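Table wiping

Table wiping is the removal of crumbs, rings and general stickiness from the top of a table, usually with a cloth and usually by whoever stood up first. It is among the oldest household chores, and one of the few that can be undone by a single slice of toast.

Equipment

The basic tool is the cloth. Cotton and microfiber are common, and retired tea towels serve until they fall apart. A cloth is normally folded in four, which gives several clean faces in turn, although most households prefer the method known as scrunching. The arguments for folding are strong and have had almost no effect.

The cloth may be joined by a spray. Mäkelä, a maker of household soaps, prints instructions on its bottles asking the user to wait 20 seconds before wiping. Compliance is thought to be low. 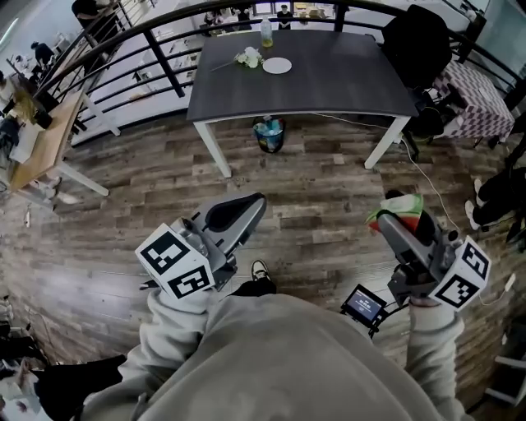 Clearing is the stage before wiping, and the one most often skipped. In strict practice everything comes off the table first. In ordinary practice the cloth goes around whatever is there, and the table keeps a faint map of its contents. A plate is easily lifted. Flowers are harder on the patience, particularly when they lie loose on the tabletop, as the white artificial ones do beside the round plate, with a capped plastic bottle standing near the far edge. Artificial flowers have the further drawback of never wilting, so no natural occasion arises for moving them. A small trash bin under the table shortens the trip for crumbs, provided they are collected in the hand and not simply introduced to the floor.

Technique

Two schools exist. The straight-line school works from the far edge toward the body in overlapping strokes. The circular school works in circles and misses the corners. Arwel Sayce, whose pamphlet The Level Surface was published in Trellelham, allowed circles only for dried jam. Lalit Bhatt later replied that Sayce had evidently never owned a round table.

Dark tabletops hide coffee and display dust, while white ones do the reverse. Wood grain, real or printed, hides a little of both and is popular with families for this reason.

Customs

In Prutville, the person who wipes the table is by tradition excused from drying the dishes. The custom has produced some very slow wiping.

See also: Coaster; Dishcloth; Crumb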